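Search this board Go
Teleop vs hand guiding for cable work inside a PC case
2 replies shown, 14 views today

kavinda_g
We're collecting demos for pulling data cables out of a desktop tower. Hand guiding the arm gives me clean approach paths, but my forearm keeps ending up between the camera and the case. Would you switch to remote control for all of it? Budget is 300 demos per task.

stelora_bench
No. Hand guide it. Remote control adds lag and your operators will hover over the connector for seconds before closing. The policy learns the hover. We threw out 2000 episodes in June for that reason.

nimal.h
Disagree with stelora. Hovering is an operator problem. Give them two hours of practice and trim pauses before training. With hand guiding you also record forces from the person pushing on the wrist, and those are no use at playback. 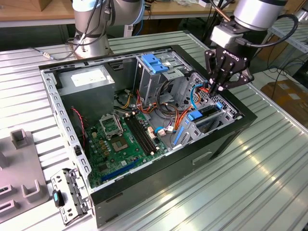 Also, lay the tower on its side and fix it in position before you start. Cables are soft, so reset them by hand to a different pose between demos or you'll overfit to one tangle.

stelora_bench
Trimming pauses breaks the timing on contact. I still wouldn't.

kavinda_g
Will run 2 sets, one each way, same tower, and post success rates.

3 comments | 2 shares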